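Restoring a maple board that's been living on a workbench: oil, wax or leave it alone?

Skullisura

I have a big maple cutting board, the strip kind, inherited with the house along with a blue work table full of holes. For the past couple of years the board has lain on top of the table in the back room, mostly so small things stop falling through the holes. It has held paint cans, a disassembled doorbell and, lately, the blocks from my kid's shape sorter, which migrate there by a process I don't understand.

Now the kitchen is finished and my wife would like the board to go back to being a cutting board. It's bigger than anything the store sells for under 62 dollars, so I'm in favor. It has never been oiled in my time. I'd like to know whether I have to sand it before oiling, and whether a board with small knots in it is fit for food at all. A guy at the hardware store told me knots are where the germs retire to.

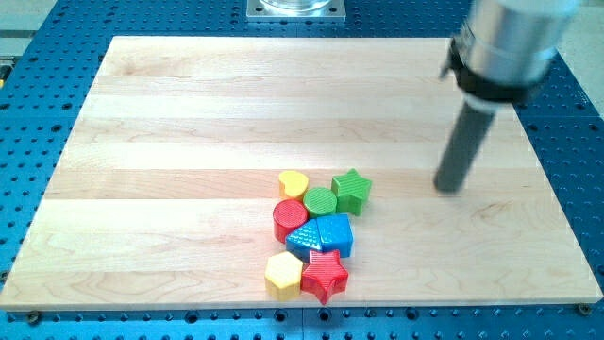

The board on its table, with the current tenants.

The surface feels smooth enough but a bit thirsty. I have mineral oil, a half tin of something labeled paste wax, and one free evening. Can I be done by 9 p.m.?

Privano

just oil it. mine hasn't been sanded since my grandmother had it and we are all alive

Beltier

You can be done with the first coat by 9. The rest takes patience, which they don't sell in a tin.

Paint cans are the part of your story I'd worry about. Anything that dripped or ringed the wood needs to come off before food goes near it, and if you can't tell what soaked in, use the other face for food, or keep the board for bread that's still in its bag. Assuming it's clean, wash it with dish soap and hot water, both faces, and stand it on edge overnight. Washing raises the grain, and once it's dry you'll feel a light fuzz. Go over that by hand with 220 paper, along the strips. No belt sander. I own a board with a dip in it that holds soup, thanks to a belt sander.

Then mineral oil, the food-grade sort from the pharmacy aisle. Flood it, wait, wipe off what's left. Do the ends too, they drink more than the faces do. Repeat the next day and again when it looks dull. I do mine every December and whenever I feel guilty.

Leave the paste wax alone unless the tin says it's safe for food. Plenty of them are meant for floors and have solvent in them.

Small tight knots are fine. Run a fingernail over each one, and if it catches on a crack or the knot wiggles, chop your onions somewhere else on the board. You appear to have the acreage.

Aguirre

Agree with all that, only adding: check it for flatness before you put the work in. Lay it on the kitchen counter and press the corners. Mine had sat on a bench for years and came back with a rock in it, fixed with 2 rubber feet and some swearing. Also find the blocks another home first or you will be oiling around them, I speak from experience with plastic dinosaurs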